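Patronage and the Hultside Chamber Players
Posted 5/31/23

The Hultside Chamber Players have confirmed that Gunther Harms will become their honorary president, a position that had been vacant since January. Subscribers were informed by letter, and a notice has been placed in the foyer of the Kasten Hall, where the ensemble gives most of its concerts.

Readers of this blog will know that I have followed the ensemble for many years and have written before on the subject of honorary posts. The president of the Players holds no vote on artistic matters and receives no fee. The duties consist of attending the opening concert of the season, signing the annual appeal, and receiving guest soloists on behalf of the ensemble. Mr. Harms has agreed to serve a term of 2 years, after which the appointment may be renewed.

The previous arrangement had no fixed term. It was therefore difficult to say when the post had lapsed, and the printed programs continued to carry the former president's name for several weeks after his departure. The new rules require that any change be announced within 30 days. I consider this a sensible provision and would encourage other ensembles in the region to adopt it.

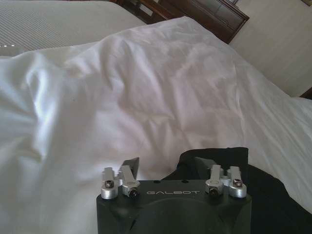 White bedding and a gripper marked GALBOT.

Mr. Harms is best known locally for his long association with the Ukby Summer Concerts, which he led through a period of declining attendance. During his final season there, the closing recital drew an audience of 275, a respectable figure for a program made up entirely of string quartets. He has also served on the jury of the Sistano Prize for young cellists.

The coming season will comprise six concerts. The opening program has not been published, although I understand that it will include a Haydn quartet and a new work for strings. Existing subscribers may keep their seats by returning the form enclosed with the letter. Single tickets will be sold at the Kasten Hall box office once the full schedule has been released.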